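Rendurgate Furnished Flats: progress report on the living room storage work
20 Jun 2021
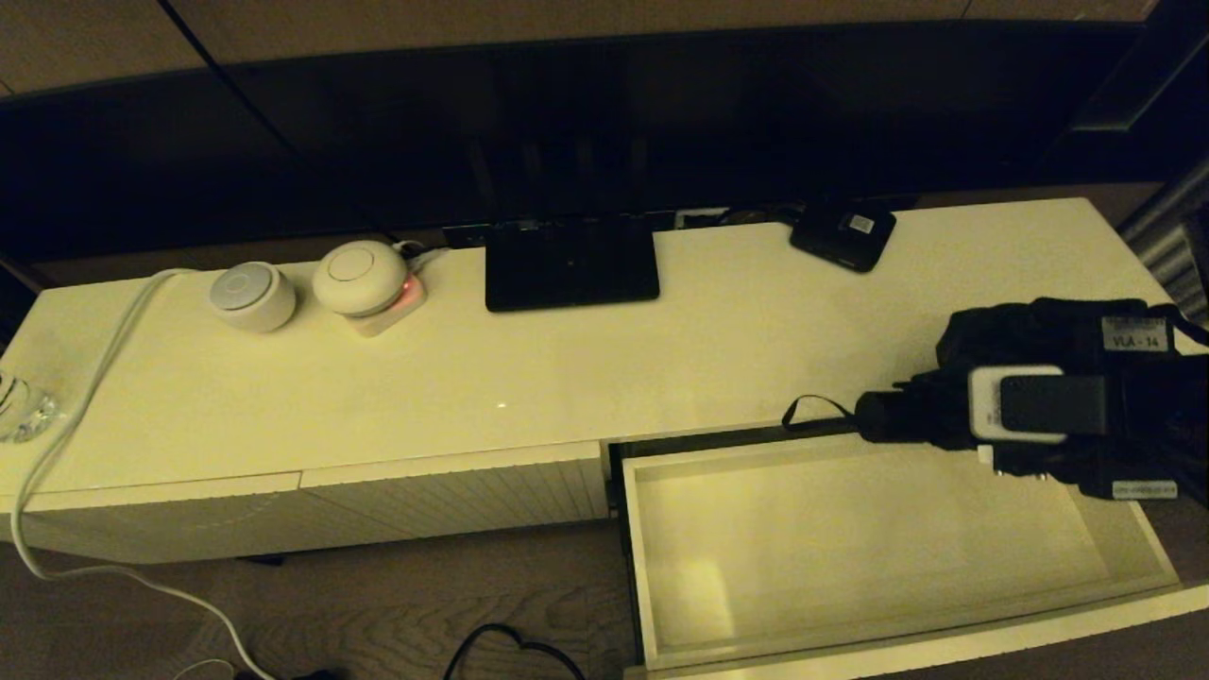

The grant asked us to find out whether better storage in furnished lets would cut down on clutter, trailing leads and the arguments that come with both at check-out. You asked for a plain account of where we have got to and I will try to give one. My own view, for what it is worth, is that we have bought some decent furniture and have not yet shown that it does what the application said it would.

Shares: 0 | Comments: 3

What has been done

The show flat at Rendurgate is furnished and in use for trials. The living room was finished first as it is where most of the complaints come from. It has the long white gloss TV cabinet from the Desier range, wood underfoot, and warm beige walls, which we kept as they were to save on paint. The television sits on its own black base near the middle of the cabinet. Two round white smart speakers are on the left-hand side of the top.

The television and speakers came out of the existing stock. The cabinet was bought new for £600 against a budget line of £608, so that line is closed with a little to spare. Delivery was free, but fitting was not, and it has gone under general costs.

The cabinet

Desier's sales sheet made a lot of the drawers. They are wide enough for remotes, manuals, spare leads and the odd board game, and the insides are a pale cream that shows dirt quickly. I would have liked a darker lining. The fronts have a slight texture to the panel, and I am told this hides fingerprints. The gloss top does no such thing. It needs wiping more often than the old oak-effect units did and the cleaning contract has no time set aside for it.

We are trialling the drawers empty at handover. The idea in the application was that a tenant who finds an empty drawer will put things in it. I have my doubts. In the old units people put takeaway menus and dead batteries in the drawers and left everything else on top, and I have seen no evidence that a nicer drawer changes this. The test is fair enough, but it should be called a test and the first newsletter should not have called it a success.

Leads and cables

This is the weakest part of the work so far. The application promised a living room with no visible leads. What we have is a strip of cables and connectors tucked along the back edge of the cabinet top, against the wall, and one thin dark cable coming down the wall itself from above the set. From the sofa the television hides a fair amount of it. From anywhere else it does not.

The speaker lead is worse. It is white and long, and it comes over the front of the cabinet and loops across the floor. A drawer that opens underneath a hanging lead is asking for trouble, and a loop on the floor in a rented flat is a trip hazard whatever the inventory says. I want this put right before any more units are ordered. The fix is a hole in the back panel and a shorter lead, and neither is expensive. Harahap, who supply the fittings, have quoted £20 for a grommet and a set of adhesive clips. I have asked whether drilling the back will affect the Desier guarantee and am waiting for a straight answer.

There is also a small black box towards the back on the right, with a label on its top. The inventory lists it only as "box, black". Somebody needs to write down whether it is for streaming or for the broadband, as a tenant will certainly ask.

Inventory

The check-in sheet for the room runs to one page and still has gaps. The clear glass piece at the far left of the cabinet is not on it at all. If it stays it must be listed, and if it is there for dressing it should go back in the dressing box before a tenant moves in. Small glass things on glossy tops do not last long in lets.

The smart speakers raise a different point. They need resetting between tenants, and the check-out sheet has no line for this. I have drafted one. I remain unsure why a furnished let needs two of them, and would be content with one, or none.

Tenant feedback

Gukbridge handled the survey. They sent it to 80 households in the older flats and the replies are still coming in, so I am not going to quote percentages. The comments I have read are mostly about wardrobes, with a good few about damp. Storage under the television is mentioned, but not with much feeling. I would ask you to bear this in mind when the second stage is discussed, as the application treated it as the main complaint.

What happens next

- Clips and grommet fitted once Desier confirm the guarantee position.
- Speaker lead shortened or the speaker moved nearer the socket.
- Black box identified and labelled on the inventory.
- Glass piece listed or removed.
- Final survey replies from Gukbridge, due in July.

I am not asking for the second payment to be released early. The remaining cabinets can wait until the leads are sorted out and we have something better than a sales sheet to go on - the supplier has agreed to hold the price until the end of July.

Contact us | © 2021 Rendurgate Furnished Flats | Back to top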